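The small round table and the work that has to fit on it

By Emerson Toledo

The advert for the flat in Irnholm said it had "space for home working". The space was a corner of the living room between the radiator and the balcony door, and it was 134 centimetres wide at the skirting board. A standard desk would have gone in with a hand's width to spare, and the balcony door would then have opened into the side of it.

So the desk is a round table. It was bought second-hand from Sqalli, the furniture warehouse by the canal, where the round ones are stacked at the back and are generally cheaper than the square ones. Few people want a round table for work. You can't push it flush to a wall, the corners you would normally fill with a lamp and a tray aren't there, and your elbows have less to rest on when you sit close. I wanted one anyway, and I have now worked at it since October.

Most of the advice you read about small desks is about storage: shelves above, drawers below, a pegboard on the wall. It is good advice if you own the wall. In a rented flat where the lease forbids drilling, everything you use has to sit on the top or be carried to it. A round top makes this harder, as the usable part is smaller than it looks in the shop. Things placed near the edge get knocked off by sleeves.

The first thing I learned was to keep the front clear and put the small items in a row at the back. The second was to give the mouse its own fixed place.

I had done without a mouse pad for years. Modern mice will track on most surfaces and I saw no need for a separate mat. On a table with bare wood, though, the mat does a second job, and it marks out the working area. Anything that lands on it gets moved. The keyboard comes out of the cupboard when I start and goes back when I stop, but the pad stays where it is, near the middle, and the rest of the table is arranged to suit it.

Mine is slate blue with a pattern of white doodles. I would have chosen a plain one, but the stationer's had only patterned ones left and I have stopped noticing it. The mouse is pale pink and easy to find, which matters more than I expected when papers are spread out.

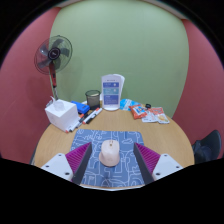
The mouse keeps the middle of the table, with tissues and markers towards the back.

Tissues were a late addition. They lived on the bookcase until I had a cold that lasted most of the winter, and after that the box moved to the table and stayed there. A cube-shaped box takes up far less room than the long flat kind, and on a small top the difference is easily felt. Buy the cube even if it costs a little more per sheet.

Markers are the things I have changed my mind about most. I started with a pot. A pot of pens looks tidy and it takes up little room, but it is tall and light, and on a table that gets bumped whenever someone opens the balcony door it fell over nearly every day. I then tried a zip case, which meant I never used the markers at all. Now they lie loose on the wood. They go astray from time to time and have to be gathered up, and that is a smaller nuisance than either of the others.

It also helps to own fewer of them. When I moved I had a shoebox of pens, most of them dried out, and I tested every one on the back of an envelope before throwing most away. Test yours at the start of a job and not in the middle of it. A marker that skips on the first stroke will rarely recover, whatever people say about standing it on its nib overnight.

Looking after the wood

A wooden top used for work gets treated worse than a dining table. Hands rest on the same places for hours. Cups are put down without thinking. Marker ink finds its way over the side of the paper.

Ink should be dealt with straight away, with a barely damp cloth first and a little washing-up liquid second. Stronger cleaners will often lift the mark and take the finish with it, leaving a dull patch that shows more than the ink did. If you must use one, try it on the underside.

Lift the mouse pad once a week. Crumbs and grit get underneath and, with the mat shifting slightly as you work, they can scratch. The wood below a pad may also stay a different shade from the wood around it if the table stands in the sun, as mine does for 3 hours each morning. I turn the whole table a quarter round at the end of every month. This is one thing a round table does better than any desk.

The pad can be washed too, if it is the cloth-faced sort. Lukewarm water, a drop of mild soap, a soft brush, then flat on a towel until it is fully dry, which may take a day or more. Don't put it on the radiator. The backing can curl, and a curled pad is no use to anyone.

The mouse needs only a dry cloth, with a cotton bud for the seam between the buttons. Pale colours show grime sooner than black ones. I clean mine more often as a result, so I can't count it as a fault.

What it can't do

There are jobs the table will not take. I can't lay out a full set of page proofs on it, and for those I use the floor. Two people can't work at it at once without annoying each other. If your work needs a second screen, get a desk.

Height is worth checking before you buy. Many round tables are made for eating and stand slightly high for typing. I raised the chair and put a footrest under it, in fact a box file filled with old magazines. A tape measure and ten minutes in the warehouse, sitting down on a chair of the right height, would have told me this beforehand.

Look at the leg as well. A single central pedestal leaves your knees free wherever you sit, but a cheap one will rock when you lean on the edge. Press down firmly on the rim in several places. If it moves in the shop it will move more at home.

You can spend up to 600 on a purpose-made compact desk, and there are good ones, including a folding design by Zusuvex that I tried for a fortnight and gave back. It was well made. I missed being able to sit on whichever side had the light, and the folding part meant clearing the top every evening. The round table gets cleared on the last day of the month, when it is turned, and otherwise only when we have people to supper.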